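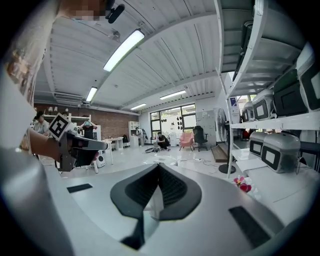

One reader at Comolholm wrote in to ask that the big room be left with all the lights on until the last group has gone, as the corner by the brick wall gets dim early. We have passed this on. The long ceiling lights were checked on January 23, 2022, and 2 tubes are on order from Korkis - they should be fitted before the May open day.

Please keep the white shelving for small items only. Larger boxes go in room 11. Chairs go back against the wall when you finish. To book the room, call the Tronia desk on extension 201.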